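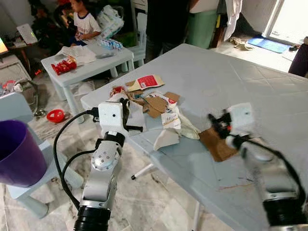

Packaging sort, the May one

Quick one from me as the newsletter goes off at 7. Cardboard and paper again please!! The club room pile is low and Libor wants enough for the marble run before half term.

What we can use: carton flaps, flat brown card, paper with printing on one side, snack boxes torn open. Small bits are fine, the little ones glue them. What we can't: anything greasy, and tissues. Last month Ekaette picked almost 41 of them out of one bag and she was not pleased.

If you're sorting at home with kids, do it on a folding table and not the floor, and give them a bucket on a low chair so they can reach in. Flat pieces go in standing up, you get alot more in that way.
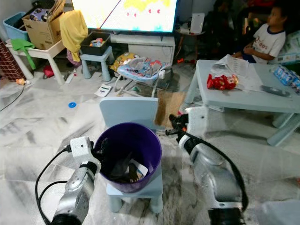 Brown card at the purple bucket.

Bags to Ignacio at the side door, 2 till 5. Tie them please. Milk cartons need rinsing and squashing first, lids off, lids go in the seperate tub by the coats. Hubert still has someone's scissors, orange handles, ask him.

Next month is bottle tops. Start saving.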